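Red cotton still bleeding after several washes, hard water

Posted 2020-11-01 in Laundry & Fabric Care by Zidero

I have a dyed cotton throw that still gives off color. It has been through 3 cold cycles in a front loader with Ultex liquid. Rinse water in the sink test is pink each time. Water here is hard, no softener. Is there a way to fix the dye at home, or does it stay in its own load permanently? Vinegar and salt are suggested everywhere, with no explanation.

Grera
Vinegar and salt will not do it. Salt is used in the dye bath to push dye onto the fiber before it bonds. Once the item is finished there is nothing left for it to do. What you are seeing is most likely unbonded dye that was not rinsed out at the factory. Soak in hot water if the care label allows it, drain, and repeat until clear. A commercial cotton dye fixative comes after that. Keep reds apart from whites before the wash too, especially if anything is damp.

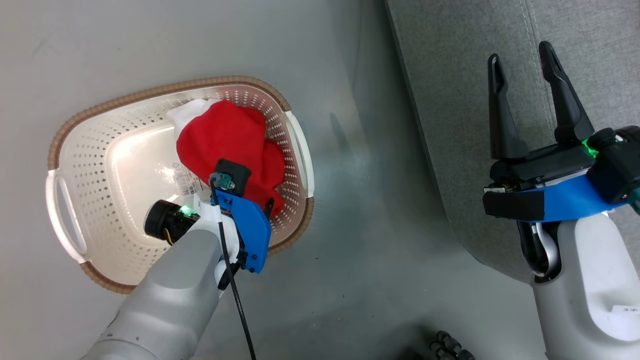
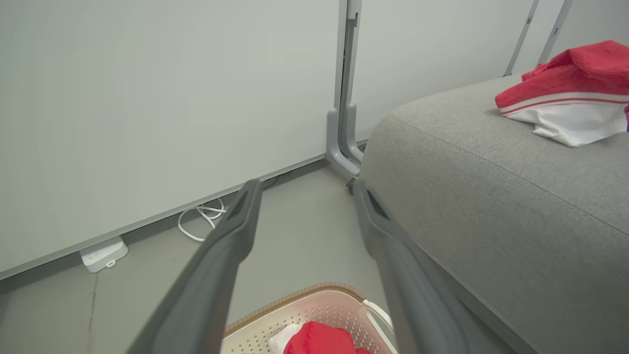 A basket with holes in the sides lets air reach the load.

How long can damp cotton sit against a white item before color moves?
There is no safe figure. With loose dye, transfer can start within minutes, so separate them as soon as the cycle ends.

Dogbe
I use color catcher sheets, 2 per load. Works fine for me. Never tried fixative. Mine stopped bleeding in May after a lot of washes, so maybe just keep going.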